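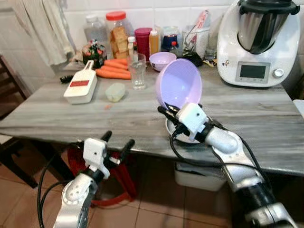 4. Caring for your Clenlow stone table top

Marble is porous and marks easily. Seal the top before you first use the table, and again each August or whenever water stops beading on the surface.

Before you start

Leave the top in the room for 40 hours after delivery. You will need the 200 ml bottle of Pilletell sealer (part 546), two lint-free cloths and a pair of gloves.

CAUTION: Open a window. Keep the sealer away from naked flames.

4.1 Sealing the top

1. Clear the table and wipe it with a damp cloth and a drop of washing-up liquid.
2. Dry the surface and leave it overnight.
3. Pour a little sealer on to a cloth and wipe it over a hidden corner. If the stone darkens, stop and contact us.
4. Work from the back edge to the front in straight, overlapping strokes. Do the edges last.
5. After ten minutes, buff off whatever has not soaked in. Sealer left to dry on the surface turns cloudy.
6. Wait one day before putting anything on the table.

Note: Two thin coats are better than one thick coat. Leave four hours between them.

4.2 Everyday use

Wipe up wine, vinegar, coffee and lemon juice straight away. Sealer slows staining — it does not stop acid from dulling the polish.

Do not use limescale remover, bleach or scouring pads.

Lift heavy dishes when moving them. Grit under a base will scratch the stone.

For dull patches, see section 6. To order more sealer, quote leaflet 1,403.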